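Monday, December 25, 2023
Workshop notebook, Plamby bench

Quiet day, so I continued with the sorting table. I wiped the white top twice and moved the paper labels to the drawer. 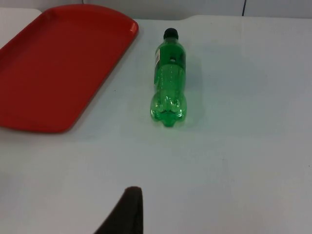
Karabo Le Roux asked me on Friday which colour we should keep for returns. I prefer red, it is easy to find on this table. The tray is still empty and the green bottle with the black cap lies beside it, so tomorrow I start with bottles. Dikstead list has 34 lines, 7 of them I can not read. To ask Karabo.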